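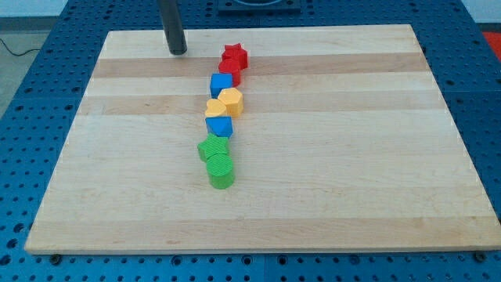
Suha Kassab
Test engineer, Drungate bench

Search this site Go

Filed under: Grippers / Bench data / Pick and place

# drungate-shapes: data card

## What it is

Records from a comparison of two parallel grippers and one suction tool on small printed blocks. All three tools were run on the same arm, with the same controller settings and over the same board. The set holds 2133 pick attempts with joint states, tool state, overhead and side images, and a hand-entered result for each attempt.

The tools are named in the files as follows:

- `sleiman_p`: parallel gripper, flat pads
- `sleiman_r`: the same gripper body, rubber-faced pads
- `gomton_s`: single-cup suction tool

The code that drives the arm is kept in a separate repository. Ask Omar Mahasneh for access.

## Bench and parts

The work surface is a light maple board on a blue perforated table. Board position was checked against the table holes before each session. If you rebuild the bench, measure from the near edge of the board, which is how the offsets in `bench.yaml` are given.

The parts are 3D-printed blocks in red, blue, yellow and green: stars, hearts, a cube, a hexagonal prism, a cylinder and a faceted piece. The printed faces are ribbed. This matters for the suction runs and should be borne in mind before comparing them with results on smooth parts.

Two layouts were used:

- `spread`: blocks placed apart, with room for both fingers on every side
- `column`: eight blocks in a single line, touching or nearly touching

In `column` the colours run red, blue, yellow, green from the far end, with the second blue piece between the yellow pair and the green pair. The green cylinder is the nearest piece. The line stands left of centre, and the rest of the board is left clear as the placing area.

## Collection

Tamer Chidiac and Rania Akl ran the sessions at Clivville in July. Pick order was drawn by script and saved with each run. Finger force was held at 34 per cent of the controller's range for both parallel tools. Pads were wiped between runs – the wipe is not logged.

Joint states were read at 46 Hz. Images were saved on three events only: approach, close and lift. There is no video.

## Fields

- `run_id`: integer, not continuous
- `tool`: one of the three names above
- `layout`: `spread` or `column`
- `block`: colour and shape, for example `green_star`
- `yaw_deg`: tool angle at close
- `result`: `held`, `slipped`, `missed` or `disturbed`
- `note`: free text, often blank

`disturbed` means the target was lifted but a neighbour moved far enough to spoil the next pick. It is used in `column` only. A lift that lasted less than 4000 ms is entered as `slipped`, whatever the cause.

## Known faults

Early suction runs have no vacuum reading. The sensor lead was loose and the column is filled with zeros; drop it for any run where `vac_ok` is false.

Fares Chidiac relabelled the heart blocks after the first pass. Older copies of `labels.csv` give one of them as `round`. Use the current file.

`yaw_deg` for the cylinder has no meaning beyond finger clearance. For the stars it is measured from the point nearest the arm base, and two people read it differently on the first day. Those rows carry `yaw_check` in the note.

## Use

Suitable for comparing tools within this set and for testing grasp order in tight rows. Not suitable for judging cycle time – arm speed was kept low throughout and changed once, between layouts.

Corrections go to Suha Kassab, with the `run_id` in the subject line.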